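Parallel jaw or three-finger for teardown work inside a workstation case? (long, sorry)

Posted by nseir_bench in Grippers & End Effectors

I've been going back and forth on this for weeks, so I'm throwing it to you all. The job is pulling parts out of old tower workstations: coin cells, memory sticks, processors, and eventually the small connectors.

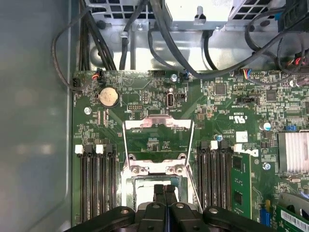 I've got two grippers to compare. One is the Hukton parallel jaw with the narrow fingers, the other is the Junero three-finger that everybody on here seems to love. Same arm, same wrist camera, same controller for both. I did a full day with each and wrote down every attempt, 801 with the Hukton and 790 with the Junero (I lost a few at the end because the building closes at 6 and the guard was already jingling his keys).

My feelings so far, no spreadsheet yet:

The Hukton goes where I want it to go. The fingers are skinny enough to get down between the memory banks and the socket without me holding my breath. Grip force is easy to set. What I don't like is the body behind the fingers, it's wide, and once you're low in the case you start worrying about the side wall and whatever cables are hanging in from the top.

The Junero is lovely on a table. It picks up anything. Inside a case it's like wearing oven mitts. The third finger always wants to be somewhere a capacitor already lives.

So is it crazy to just send the Junero back? Or am I using it wrong?

– Elie

rawashdeh_r wrote:

Not crazy, but I think you're blaming the gripper for a planning problem. We run the three-finger on server boards and it does fine as long as you fold the third finger out of the way and treat it as a two-finger for the tight stuff. Did you try that mode? It's buried in the settings and the manual barely mentions it.

Also what are you doing for the socket? If the load plate is up, your approach angle matters way more than which gripper you bought. Straight down or tilted?

nseir_bench wrote:

Straight down so far. The plate's open before the arm goes in, I do that by hand. I did not know about the fold mode!! Going to dig for it tonight.

wfakhoury wrote:

I'll be the grump. Please don't pull processors with bare metal or hard plastic fingers, whatever brand. One slip into the socket and you've got bent pins, and then the board is scrap. I killed 6 boards learning this. Vacuum cup, small one, compliant bellows, done. Jaws are for memory and batteries.

And I'd put more money into the camera than the gripper. What are you getting out of that wrist view?

nseir_bench wrote:

These are going to recycling so I'm a bit less precious about pins, but yeah, point taken. We do want to resell some of the boards down the road.

Wrist view is good for knowing where I am over the board. I can even make out the INT_USB label and the UL logo, so sharpness isn't my complaint. My complaint is that the fingers sit right over the thing I'm trying to grab. When the tips reach into the socket they hide its lower edge, and that's the edge I'd most like to see.

flor_daza wrote:

That last part is your real answer I think! Everybody argues about jaws and then the camera is looking at the back of the fingers. I had the same thing on an Issa arm and fixed it with a second camera clamped to the bench, looking in at a low angle. Cheap webcam, nothing fancy. You only need it for the last bit of the move.

I disagree with Walid on the vacuum though. We tried cups on processors and on the dirty ones (old paste everywhere, yuck) the seal was hopeless. We'd have had to clean each one first, and at that point a person may as well lift it out. Soft pads on a parallel jaw got us further.

wfakhoury wrote:

Then clean them first. It's a wipe. I don't see why that's the dealbreaker.

A low side camera isn't going to see much inside a tower case either, Florencia. You've got a wall on the side. Were yours bare boards?

flor_daza wrote:

Bare boards on a tray, yes, fair. For a case I guess you'd have to hang it off the top of the frame and look down at a slant, and then the cables are in the way. Hmm. OK, half a point to you.

The wipe is a dealbreaker when you're doing a pallet of them :)

sarahi_v wrote:

Late shift lurker here. Has anyone tried just offset fingers? We had a set printed with a jog in them so the tips land forward of the camera's blind spot. They flex more than straight ones, so you have to redo your force settings, and ours wore down faster at the tips. But the view got so much better that I wouldn't go back. Works on the Hukton, the mounting holes are simple.

For cables, we tie everything back before the arm goes near it. Two minutes with hook-and-loop straps. Snagging a fan lead at speed is how we lost our first camera mount.

rawashdeh_r wrote:

Seconding offset fingers. And seconding the straps, a thousand times.

Elie, which controller are you on? The Pornetti one has a contact stop that's handy for memory slots. It backs off when the force jumps. Not perfect, it gets spooked by stiff latches and quits early, but it beats cracking a slot.

nseir_bench wrote:

Yep, it's the Pornetti. I had contact stop turned off because of exactly that, it kept giving up on the latches. I'll raise the threshold and try again instead of sulking about it.

OK so the plan: tie back the cables, find the fold mode on the Junero and give it one more fair shot, print offset fingers for the Hukton. Sarahí, would you share your finger file? I'd rather not reinvent the jog.

sarahi_v wrote:

Sure, sending it over in a message. Print it solid, and check the clearance to your camera before you close them all the way the first time.

wfakhoury wrote:

Still say vacuum for the processors. Post your numbers either way, I'd like to see memory sticks split out from the rest. Lumping them with coin cells makes any gripper look good.

nseir_bench wrote:

Will do, I've got the bench again on Friday. I'll split them by part. And fine, Walid, I'll borrow a cup and try it on the clean ones.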